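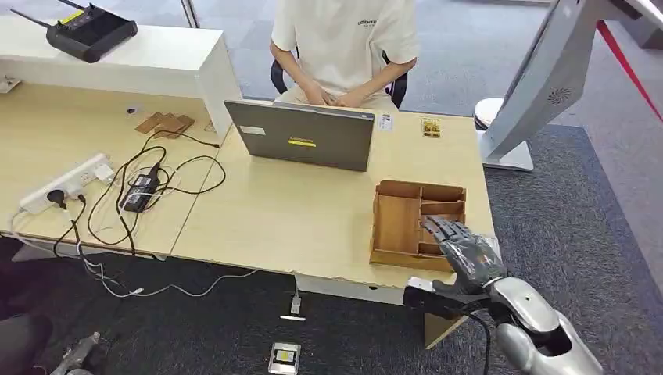

4. Setting Up the Desktop Organizer

The Jultix organizer goes on the desk after the desk has been leveled and the chair height set (Section 3). Allow 20 minutes. You need a soft cloth, a pencil and the bag of felt pads from the parts box.

4.1 Choosing a position

1. Sit in the chair with your back against the backrest and open your laptop in front of you.

2. Set the organizer to one side of the laptop, on the side of your writing hand. The open top must face up.

3. Turn the organizer so that the large section is nearest the laptop. The narrow slots are then on the outside.

4. Leave at least 7 cm between the organizer and the laptop. If your laptop has vents or ports on that side, leave more.

5. Reach for the slots without leaning. If your shoulder lifts, move the organizer closer to you and try again.

6. Mark two corners lightly with the pencil.

Note: On an L-shaped layout, keep the organizer on the main desk. The side section may sit lower, and papers in the slots are harder to reach from there.

4.2 Fitting the pads

1. Empty the organizer and turn it over on the cloth.

2. Peel and press one felt pad onto each corner of the base. Hold each pad down for 20 seconds.

3. Turn the organizer upright and set it on the pencil marks. It should not rock. If it does, add a second pad at the low corner.

4. Wipe off the marks.

CAUTION: The panels are thin. Lift the organizer from the base with both hands. Do not lift it by the dividers.

4.3 Loading

1. Put tall or bulky items in the large section first: notebooks, a charger, a tape dispenser.

2. Use the narrow slots for envelopes, cards and folded papers. Do not force a thick stack into one slot. Split it between two.

3. Keep loose cards and small boxes off the desk next to the laptop once the organizer is in use. They get pushed under the keyboard edge and lost.

CAUTION: Maximum total load is 33 N, evenly spread. Do not stand a monitor or printer on top.

4.4 Care

Dust the slots with a dry brush. Wipe the outside with a barely damp cloth and dry it right away. Keep the organizer out of direct sun and away from heaters. Do not use it in rooms where humidity stays above 80 percent.

If a divider works loose, see Section 7, Spare Parts. Dividers are sold singly and in sets. Quote the code stamped on the underside of the base when ordering from Prosari.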